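3.2 What a remote demonstration records

Most claims about teaching by remote control rest on a count of demonstrations, as though each were a unit of the same worth. We doubt this. In the Dromdale task set an operator steers a simulated arm with a hand controller and tidies a table one item at a time. We had 504 recorded runs from seven operators, and before training anything we watched 300 of them from start to finish. Much of what we saw was hesitation. The operator brings the fingers towards a box, stops, backs off and tries again, and all of it goes into the log as skill (Figure 3).
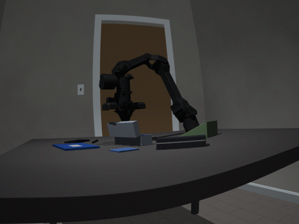
Vol. 7, No. 3

The table is a fair test of patience. Boxes stand close together, flat pieces lie near them, and a grasp on one item has to be planned with its neighbours in mind. Londoño, in an earlier report on the Agudelo trials, argued that operators handle such crowding well after a short practice. Our reading of the logs is less kind. Operators handled it slowly, and in ways that differed so much from person to person that a policy trained on all of them learned a sort of average – a path that no operator had chosen.

Guiding the arm by hand is often offered as the cure. It does give smoother paths, and the person can feel contact. But it can't be done in simulation without extra equipment, and on the real Nakura bench it puts the teacher's own body in the view of the cameras. We tried it there in October and found the gain smaller than the literature suggests. We wouldn't rule it out, but we would like to see it tested by people who aren't selling it.

A second problem is what the operator can see. The view from the gripper, which the Clanier interface shows by default, is strongly bent towards its edges, and the gripper takes up much of the lower part. A container and its contents may be plain enough while a flat piece nearby is largely hidden behind a finger. Two operators said they steered from memory at such moments. Nothing in the log marks this, so the learner is asked to copy a choice whose grounds it was never given.

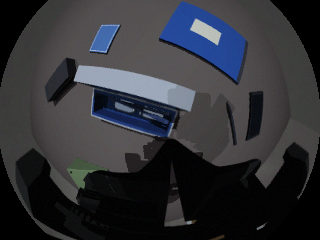
Figure 3. Gripper view in the tidying task, with the open blue box and its two items ahead of the fingers.

Nikolovski suggests dropping any run with a long pause. We tried this and lost many of the careful runs along with the poor ones. Pauses are cheap to detect, which may explain their popularity as a filter – they say little about whether the person knew what to do next.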